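How to Get Marker Off a Marble Top Without Making It Worse

Marble has a reputation for elegance, mostly among people who have never owned any. Those of us who have know it as a very expensive sponge. It drinks coffee, it resents lemons, and if you leave an uncapped marker on it during a phone call it will keep a record of the conversation.

I have been cleaning up after my own household for long enough to have a method. It takes an evening, most of which you spend doing something else.

What you need

Rubbing alcohol
Cotton swabs and a few white cloths
Baking soda
Plastic wrap and painter's tape
Dish soap with no citrus in it
Patience, or a television

Before you start

Find out what kind of ink you're dealing with. Washable marker and dry-erase marker will often come off with a damp cloth and a little soap, and if yours does, you may close this page and go enjoy your life. Permanent marker needs the alcohol.

Clear the counter completely. Canisters, mail, the plant, all of it. Then test your alcohol on a spot that doesn't show, let it dry and look at it from the side. If the shine has gone dull, stop there and call a stone person.

Step 1. Find the actual stain

This sounds insulting until you've spent ten minutes scrubbing a vein. Busy stone is full of tan and rust-colored lines that were there before you were, and they will not be moved by your efforts. Get your face down near the surface with a flashlight held low. Ink has a hard edge. Veins wander off and fade. 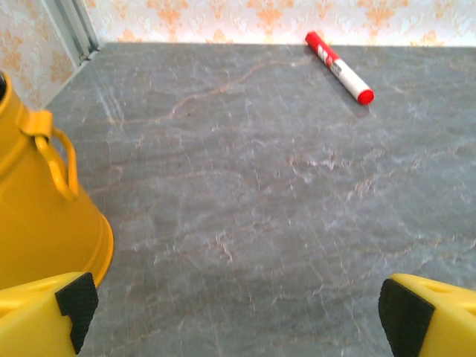
Kobina Adjei would like it known that he put a strip of painter's tape on each side of the mark before he wet anything, after losing track of it twice on a gray slab and cleaning the wrong six inches. I've added the tape to my own routine and I'm only slightly annoyed that I didn't think of it.

Step 2. Dab

Wet a swab with alcohol and press it on the ink. Lift, turn to a clean side, press again. Do not rub. Rubbing turns a line into a cloud – a larger problem in a prettier shape. Change swabs often, and work from the outside of the mark toward the middle.

Step 3. Poultice

If a shadow is left, mix baking soda with enough alcohol to make a paste like peanut butter. Spread it a quarter inch thick over the mark, cover with plastic wrap, tape down the edges and leave it overnight. Keep it away from the stove and open a window.

In the morning take the wrap off and let the paste dry out fully. Lift it with a plastic scraper, wipe with soapy water, rinse, dry. Old ink may need a second round.

What not to use

Vinegar, lemon juice, bathroom spray or the green side of the sponge. Acid etches marble, and an etch can't be cleaned off because it's damage to the stone itself.

Afterward

Reseal the area once it has been dry for a day. Then give the markers a home in a drawer, caps on, in some other room.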